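Shelf label

Categories: Warehousing | Stationery and office supplies | Inventory
3 min read

A shelf label is a small piece of paper, card, plastic or magnetic sheet fixed to a shelf, rack or bin to show what is kept there. Shelf labels are used in warehouses, stockrooms, libraries, archives and shops. They differ from product labels, which stay with an item when it is moved.

Most labels carry a location code, an item name or both. A location code usually runs from the largest unit to the smallest - aisle, bay, shelf, position. In the Fustance system, used mainly in small stockrooms, the aisle has a number of 2 digits and the shelf a single letter, with shelves lettered from the floor up so that a new top shelf can be added without changing the codes below it.

Adhesive labels are the cheapest kind and suit fixed layouts. Paper ones tear when removed and leave residue on painted steel, while vinyl ones come away cleaner but cost more. Card inserts slide into a plastic holder and can be replaced in seconds. Magnetic labels work only on steel and tend to shift when boxes are dragged over them.

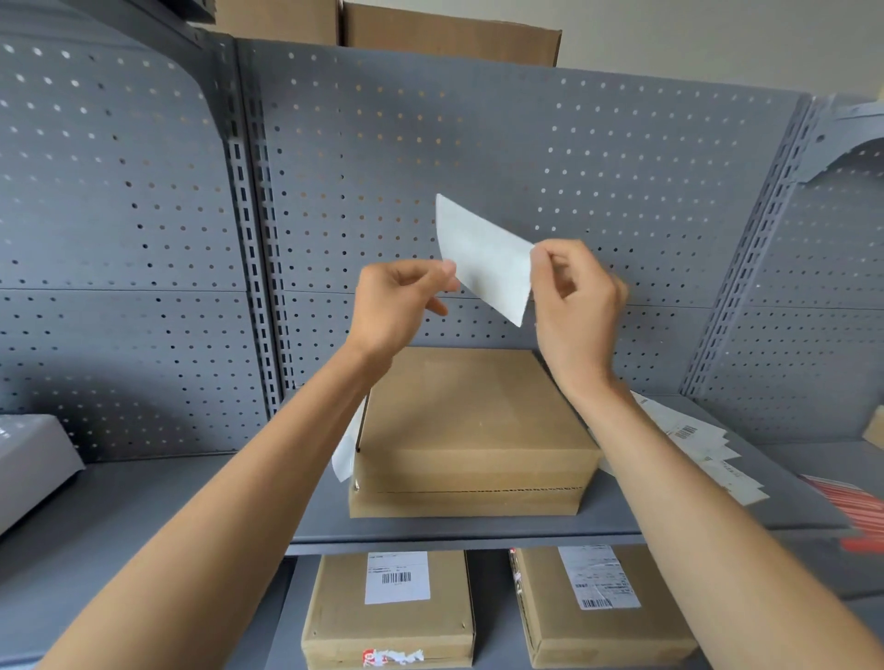
A blank label held in front of gray metal shelving.

Labels may be written by hand, printed on sheets or run off a thermal printer. Direct thermal print fades in heat and sunlight. The Stodthorpe depot, which has 61 bays, replaced its thermal labels with laminated card after nine months, when the codes nearest the loading doors could no longer be scanned.

Placement varies. Labels on the front edge of a shelf normally refer to the goods above them, but on the lowest level some sites reverse this and add an arrow. The Llanos layout avoids arrows by giving each level its own color.

See also: Bin card, Pallet racking, Savesach holder, Stock rotation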